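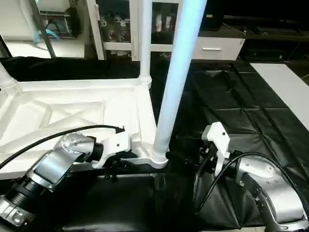 Figure 3. Work surface W2 in the Boma storeroom, with the quilted mat, the white lattice frame and the glass-door cabinet behind.

3.2 Arrangement of the work surfaces

The storeroom at Boma is used for sorting and repacking small supplies before they go to the other sites. In our first visits we noted that the staff did not choose a place on the table by its size. They chose it by the covering and by the light. For this reason we recorded each work surface together with the furniture near it, and we did not treat the table as a separate object.

Surface W2 (Figure 3) is covered in part by a black padded mat with square stitching. The staff at Boma told us that they prefer the mat for small packages, as these slide less on it than on a bare table. The same people said that the mat is difficult to clean, and that very small items can stay in the seams. In Ríos, where the mats were removed in June, the staff put folded cloths on the table after a short time. We count these cloths as a covering in Table 2.

The white molded frame has a recessed surface with a triangular lattice. In the interviews it was called "the rack" by some of the staff and "the small table" by others, and both names are kept in our transcripts. The pale blue tube stands at a corner of the frame in a ribbed white collar. We coded this position as "corner, near", which means that the tube is within arm's reach of a person who works at the mat. Tubes on the wall or ceiling were coded as "far".

The distance between the table and the storage was more important than we expected. At W2 the cabinet with glass doors is in the background, and the rows of small packaged items can be seen without opening it. Of the 1,675 trips to storage that we logged at the three sites, 544 ended without any item being taken. Most of these empty trips were made to closed cupboards. We understand them as trips for looking, where the person wanted only to know if an item was still in stock. Glass doors make such a trip shorter, or it is not needed.

The drawers gave a different result. A drawer hides its contents in the same way as a closed cupboard, but the staff opened drawers less often to check. In Brorkatano the drawers had labels from the Dudance system, and at Boma they had none in the period of the study. We cannot say from our data how much of the difference comes from the labels and how much from the habits of each site.

The floor plans were drawn at each site before the logging started. Shelf units were included when they stood in the same room as the work surface, even when the staff did not use them for the repacking task. The open shelves gave too few trips for a separate analysis and are reported together with the glass-door cabinets in Section 4.1.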